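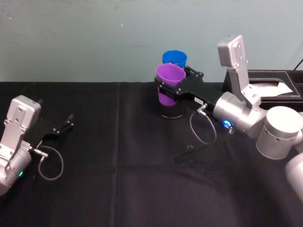
Purple in front, blue behind, on the black cloth.

The Plastic Cups: A Gallery
November | Words by Mairéad Carroll

We use cookies to remember your preferences and to see which pages get read. By carrying on you accept this. Manage settings.

I was asked to put together something for the site on the history of the house. I have done the cups instead. The house has had 13 owners and most of them left nothing behind except wallpaper, whereas the cups are in the cupboard beside the fridge and can be photographed without going up a ladder.

They are plastic, in several colours, and most of them have outlived the glasses they were bought to stand in for. The good glasses were Lurkesen, a wedding present, and the last of those went into the recycling during a discussion about parking. The cups were at the same discussion and came out of it very well.

Captions are mine. Complaints about the captions can go to Rónán Hanrahan, who wanted a page about the roof.

The purple
The senior cup. Visitors are given the purple if we like them or if everything else is in the dishwasher, and they are left to work out which. The blue is generally close by. I have tried keeping them on separate shelves and they drift back together by teatime.

The blue, on the windowsill
A cup of strong character and no particular talent. It did a year as a toothbrush holder, came back to the kitchen after a vote, and has been treated with slight suspicion by Donal Duggan ever since. He will drink from it if you don't tell him which one it is, and as he is colour-blind this can be managed.

Two greens, stacked
They have been stacked since the spring before last. Hot water, cold water, washing-up liquid, Eamon Egan. We now think of them as one green cup with very good insulation.

The measuring one
Not strictly a cup. It has lines up the side going to 400, and whatever the lines used to be measuring has washed off. I make rice with it up to the third line and the rice is fine. Apolinar Barrera makes rice with it up to the fourth line and the rice is also fine, so I can't say what this proves about the lines.

Orange, with spoons
The orange cup holds the spoons nobody wants in the drawer: the bent one, the one from the airline, the long one for getting at the bottom of a jar. It has not had a drink in it for years. When we had a full house at the bank holiday I emptied it and poured Eamon a squash, and he said it tasted of cutlery.

Red, with lid
The lid belongs to something else. It was pushed on at a picnic in Porow by someone in a hurry, and it held all the way home over a road that took the exhaust off the car. I have never trusted it since, on the grounds that a lid which fits that well by accident is up to something.

The picnic basket, open
Strictly speaking a portrait of the basket. The cups are meant to go in the elastic loops, and if you put them in the loops the basket won't shut. We put them in a carrier bag and take the basket along for appearances.

Yellow, in the garden
Used for slugs. It lives outdoors now and will not be coming back to the cupboard, whatever Rónán says about boiling it.

The shelf itself
Photographed after tidying, so please don't take it as evidence of how we live. Tall at the back, short at the front, handles facing the wall for reasons that go back to the Ó Riain side of the family and are not open for debate. The gap on the left is where the pink one was. If you borrowed the pink one for the Belari weekend, we know it was you and there will be no questions.

White, with tea stain
I include it for completeness. Bicarbonate of soda got the ring down to a sort of beige, and a paste from a website claiming 1,000 uses turned out to have 999, at best. It is perfectly clean. You would still look at it twice.

The box they came in
Found flat behind the freezer. The price sticker says 26 but the currency has been picked off, so they were either a bargain or a scandal. Donal remembers it as a bargain. Donal was not paying.

A few people have written to ask whether any of the cups are for sale. They are not, with the exception of the two greens, which may be had as a pair by anyone who can show they are two. Bring your own tools. You'd be collecting from the side door, as the front one sticks in wet weather.

Bowls next, if I can find the big one. Eamon thinks it's in the car.

Last updated: November, 9.40 pm (caption for the red corrected, Porow spelt properly)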